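The Dobos is back in stock, and I'm far more excited about that than a grown adult should be about a dehumidifier. We first carried it when the shop was still in Dirkton, sold out before the damp weather had even set in, and then spent a long while telling people "soon". Well, soon is now!

# Dobos 18 Dehumidifier

**Takes up to 18 litres a day · 12-hour timer · continuous drain option · castors**

If you've never lived with a good dehumidifier, the change is hard to describe without sounding daft. Towels dry. Salt pours. The back of the wardrobe stops smelling like the back of a wardrobe. I had one going in my own house all through last winter (solid walls, north-facing kitchen, two children and their football kit) and I still look at the full tank each morning with real satisfaction.

## What you get

- The dehumidifier, with castors already fitted
- Washable dust filter, plus one spare
- A drain hose for continuous use
- A printed booklet in a type size you can read

The hose pushes on at the back, low down, and it needs a proper downhill run to the drain. If it loops up over anything, even a skirting board, the water will sit in the dip and the tank will fill as though the hose weren't there. Most of the "my drain doesn't work" emails Boglárka answers end with somebody moving a hose by a few inches.

## Living with it

The tank pulls out from the front and has a handle that folds flat, and a lid, so you can carry it to the sink full without christening the carpet. I love that lid. The older Geseck machines had an open tray and I wore a good deal of what I collected.

There are three settings. Low is for bedrooms and is a soft hum, a bit like a fridge in the next room. Medium is where mine lives. High is for laundry days and you'll want to turn the telly up. The target humidity goes up and down in steps of five; start at 55 and see how the windows look after a week before you go any drier. Very dry air isn't kind to pianos, guitars or old furniture, and it costs more to run as well.

The timer goes up to 12 hours and it remembers where you left it after a power cut, which the first version didn't. Zsolt Sárközi, who looks after our repairs bench, pestered the makers about this for ages and is entitled to be smug.

## Where to put it

Somewhere near the middle of the house if you can, with the inside doors open and the windows shut. Leave a hand's width behind it for the air to get in, and more above, as it blows upwards. Don't tuck it beside a radiator. 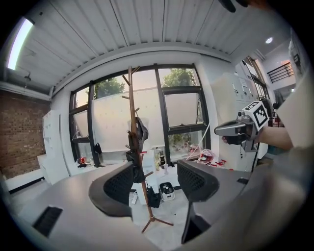
Big open rooms take longer than people expect. Give it two or three days before deciding it isn't doing anything, as there's water in the plaster, the sofa and the books as well as in the air. For an unheated garage or a boat, please ask us first. This is a compressor machine and it slows right down in the cold, and the Bulside desiccant model will suit you much better.

## Looking after it

Rinse the filter under the tap every couple of weeks, let it dry fully and pop it back. A light comes on after 3,000 hours of running to remind you to have the coils looked at. You can do that yourself with a soft brush if you're careful of the fins, or bring it in to us. Hold the timer button down until the light goes out.

After delivery, stand it upright and leave it alone overnight before you switch it on. I know. I couldn't wait either, but do.

## Ordering

We have the white one now and the grey should land in September. Spare filters and hoses are kept on the shelf all year. The counter is open late on Wednesday if you'd like to hear one running first, and Mariann Bárány will happily put it through all three settings for you.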